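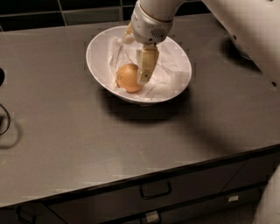

Our Island Reading Shelf

Project report by Mereana Kingi and Puspita Sinaga, 12 Dec 2025

We wanted younger pupils at Fairweather to discover picture books and novels set on Pacific islands, so we read 11 of them and wrote a card for each - what a treat that was!

Our favourite was a family story told by three sisters, one chapter each.

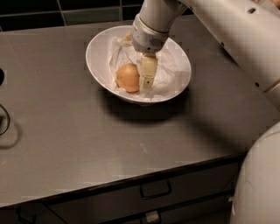 The youngest sister is very funny, and we both read her chapters twice. Puspita's card for it took up both sides, and we still had more to say.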